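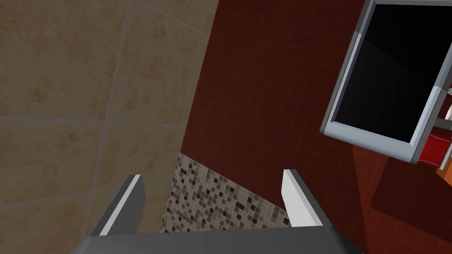
*Beige wall tiles, tan and light brown*

# About Droltness

Droltness is a small population research office. We count people, or more exactly we take the counts other people have made and try to work out what they mean for the towns and counties that have to live with them. How many children will need a desk in first grade six years from now? How many folks over eighty are living alone at the far end of a bus line? Those are the questions that get us out of bed, and we are lucky enough to have clients who want to hear the answers, even the awkward ones.

## How we got going

Gifty Gbeho and Mansa Odoi met while working on a household survey in Carrasco, a town whose official estimate had been drifting away from the truth for years. The town believed it had lost people. Gifty and Mansa went through the utility hookups, the school rolls and the birth records, then knocked on a great many doors, and found 1,131 residents the estimate had missed. Most were living in converted upstairs apartments that the old address list had down as storage -- a thing you would never guess from a desk.

The town asked them back to do a forecast, a neighboring town heard about it, and before long the two of them were renting a room above a shoe repair shop and arguing over who had to buy the printer. (Mansa bought the printer. We still have it, and it still jams on envelopes.)

## What we do now

Our bread and butter is the local projection: a look ahead at births, deaths and moves, broken down by age and by neighborhood. We also run household surveys in places where the published figures are too old or too coarse to be much help, and we check other people's forecasts when a council or school board would like a second pair of eyes.

Our best-known piece of work is probably the Fusley Count, which we repeat every March. It began with 390 households and has grown to 896, and many of the same families have stayed with us since the first round. We have watched babies in that survey grow into teenagers who fill in the form themselves, sometimes with comments about the wording of our questions. We read every one of those comments and have changed a few questions on the strength of them.

We do the number work in Cukeo, a set of projection tools that Ayuba Owusu built for us and looks after with great patience. Every report we send out comes with the assumptions written in plain words at the front, along with a high and a low version beside the middle one. A forecast is a careful guess, and we'd like you to be able to see where the guessing was done.

## Who we are

There are 7 of us these days. Gifty still leads the projections, and Mansa runs the fieldwork and trains our interviewers. Salamatu Sulemana handles migration, the hardest part of any forecast, and will happily talk to you about change-of-address records for as long as you can stand it. Sigita Liepiņa edits the reports and draws the maps and charts.

## Getting in touch

If you have a question about your own town's numbers, please write or call, even if you aren't sure it's a big enough job. Phones are answered from 9 a.m. to 4:30 p.m., and Gifty usually picks up first.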